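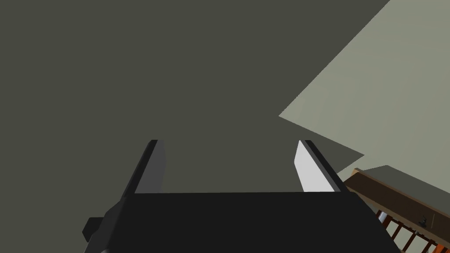 Pemari is a test suite for comparing robot grippers in simulation before any hardware is bought or built. It was started by Danica Zupan and Réka Farkas at the Szilágyi laboratory, and it is used mainly for parallel grippers with two fingers. Each gripper model is loaded into the same set of rendered rooms and is given the same tasks, so that the results can be compared directly. The main view comes from a virtual camera on the wrist, which looks out over the palm and along the two fingers. In this view the shading is flat and the walls have no texture, while a black finger with a light pad on its inner side stays easy to find even against a dark background.

History

The first version of Pemari was written as an internal tool. The laboratory had to choose between two grippers for its Fesora arm, and the simulator it used at that time gave different contact forces each time the step size was changed. Farkas wrote a small program that fixed the step size, the friction values and the starting position of the arm. Zupan later added the rooms and the furniture. A public version followed in December of the next year, together with a short manual by Lajos Veres.

Test procedure

A full comparison consists of 600 trials for each gripper. The trials are divided between 4 tasks: picking up a small object, placing it on a shelf, pulling a handle, and moving the open gripper close to furniture without touching it. A trial ends when the task is completed or after 90 seconds of simulated time. The suite records the final position of the object, the largest contact force, and every collision between the gripper housing and the room.

The fourth task was not part of the first version. It was proposed by Ernő Hegedűs, who noticed that grippers with a wide palm had good results in picking but often hit rails and shelf edges during the approach. In the published tables the collisions of the palm and the collisions of the fingers are given in separate columns.

Camera settings

Pemari supports a wrist camera and a fixed room camera. The wrist camera can be moved and tilted, but all grippers in one comparison must use the same settings. A low position shows the fingertips well and hides a part of the room behind the palm. Enikő Medve compared several positions using the Omum controller and recommended that the tips should stay near the middle of the picture when the gripper is open.

Limitations

The finger pads are treated as rigid bodies, and for this reason soft or worn pads can not be compared. Cables are also not modeled. The object library contains 139 items, almost all of them with simple shapes, and transparent objects are missing. The manual advises users to repeat the shelf task on a real arm before they choose a gripper.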